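Slide 4. Can it do the washing yet? Short answer no, slow down. Say hi to Perkano crowd first.

Socks. Everyone laughs, let them. Soft, no fixed shape, ribbing everywhere. Cups are easy, socks arent.

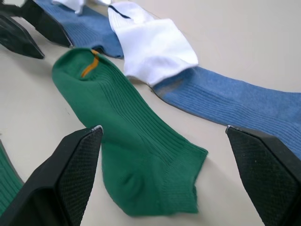
Green sock between the fingers, blue and white behind.

Pairing = colour plus stripe plus size. Galtska target: 100 pairs a shift. My kid beats that for pocket money. Dont promise dates!! Next slide, two arms, one basket.
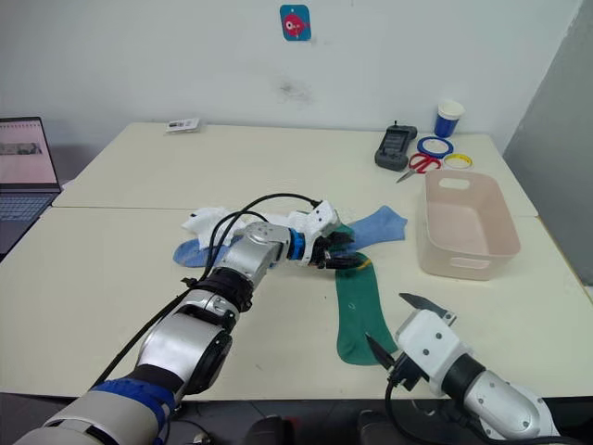
Þórey Stougaard reckons the shop floor will get thier first, same parts all day, and homes can wait.

Fair. Ask the room, then questions.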